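Lehre > Praktikum Mobile Manipulation > Skript > Kapitel 6

6. Greifen im simulierten Zimmer

Dieses Kapitel gehört zum zweiten Praktikumsblock. Vorausgesetzt werden die Koordinatensysteme aus Kapitel 3 und ein lauffähiger Simulator auf dem eigenen Rechner. Die Szenen stammen aus der Sammlung Claltodov, der Roboter ist in allen Gruppen das zweiarmige Modell Femton. Wer noch mit der Konfiguration aus dem ersten Block arbeitet, muss die Datei mit den Gelenkgrenzen austauschen, sonst bricht der Start mit einer Fehlermeldung ab.

6.1 Kameras und Blickrichtung

Jede Handkamera ist fest mit dem Greifer verbunden. Die Finger stehen deshalb immer an derselben Stelle im Bild, während sich der Hintergrund mit jeder Drehung des Handgelenks verschiebt. Für die Auswertung heißt das: Oben im Bild ist nicht oben im Raum. Die Lage der Kamera wird zu jedem Zeitschritt aus den Gelenkwinkeln berechnet und mitgeschrieben.
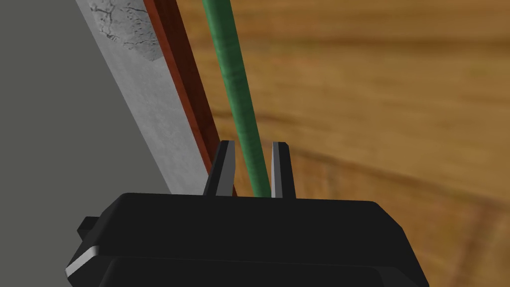 Muss der Greifer vor jeder Annäherung ganz geöffnet sein?
Für die Pflichtaufgaben genügt eine Öffnung, die auf beiden Seiten des Objekts etwas Luft lässt. Ganz öffnen ist einfacher zu programmieren, kostet aber Platz neben Wänden und Möbeln.

6.2 Annäherung in zwei Stufen

Die Bewegung wird in eine grobe und eine feine Stufe zerlegt. In der groben Stufe fährt der Arm zu einem Vorpunkt, der auf der Greifachse vor dem Objekt liegt. Geplant wird im Gelenkraum, mit Kollisionsprüfung gegen Wände, Möbel und den eigenen Rumpf. In der feinen Stufe fährt die Hand geradlinig entlang der Greifachse. Die Orientierung bleibt dabei konstant.

Die Kollisionsprüfung übernimmt das Modul Cropper. Es schneidet aus der Szene den Bereich aus, den der Arm erreichen kann, und prüft nur diesen. Objekte, die an der Wand hängen, gehören dazu. In mehreren Abgaben der letzten Jahre fehlten sie, und der Unterarm fuhr hindurch.
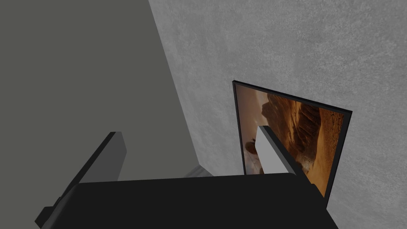

Was passiert, wenn der Planer keinen Weg zum Vorpunkt findet?
Nach 2000 Iterationen gibt er eine leere Bahn zurück. Das Programm muss diesen Fall abfangen und einen anderen Vorpunkt wählen. Ein Neustart der Szene gilt als Fehlversuch.

6.3 Zwei Arme, ein Rumpf

Beide Arme teilen sich den Arbeitsraum vor dem Rumpf. In der Grundeinstellung kennt der Planer nur den Arm, der gerade bewegt wird, und behandelt den anderen als starres Hindernis. Das reicht aus, solange der zweite Arm ruht. Bewegen sich beide gleichzeitig, müssen die Bahnen mit derselben Zeitachse abgetastet und paarweise geprüft werden.

Die Kopfkamera liefert dazu den Überblick über Raum und Arme. Sie kann stark gekippt sein, je nach Haltung des Oberkörpers. Vor der Umrechnung in Raumkoordinaten ist daher immer die aktuelle Kameralage einzusetzen, nicht die aus der Startdatei.
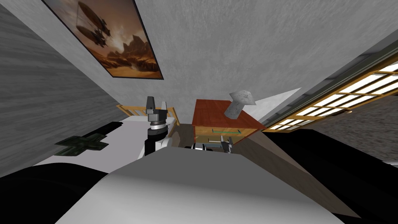

Eine Ruhestellung für den unbenutzten Arm legt jede Gruppe selbst fest. Sie wird als Gelenkvektor in der Aufgabendatei gespeichert und im Protokoll begründet. Stellungen nahe an einer Gelenkgrenze sind zu vermeiden.

6.4 Lange, dünne Objekte

Bei Stäben und Leisten ist die Position entlang der Längsachse weitgehend frei, die Position quer dazu nicht. Der Greifpunkt wird in der Nähe des Schwerpunkts gewählt, die Schließrichtung steht senkrecht zur Längsachse. Liegen mehrere lange Teile nebeneinander, kann eine Hand mit weiter Öffnung mehr als eines davon zwischen die Finger bekommen.

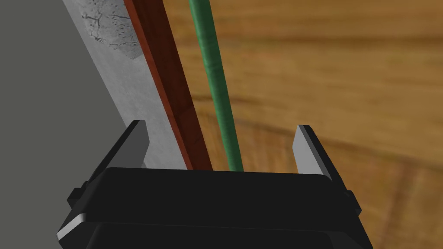 Der Abstand zum Nachbarteil geht deshalb als eigener Term in die Bewertung der Greifkandidaten ein. Pro Objekt werden 16 Kandidaten erzeugt, gleichmäßig um die Längsachse verteilt. Kandidaten, bei denen ein Finger das Nachbarteil berührt, werden verworfen.

6.5 Abgabe

Jede Gruppe führt 20 Versuche in der Szene Rumthorpe durch. Abzugeben sind der Quelltext, die Aufgabendatei, die Protokolle aller Versuche und eine kurze Fehleranalyse. Abgabe ist im Juli, 12 Uhr mittags am letzten Praktikumstermin. Zum Nachlesen: Handbuch zum Simulator, Seite 272, Abschnitt Kontaktmodelle.

Kontakt | Impressum | Datenschutz | Nach oben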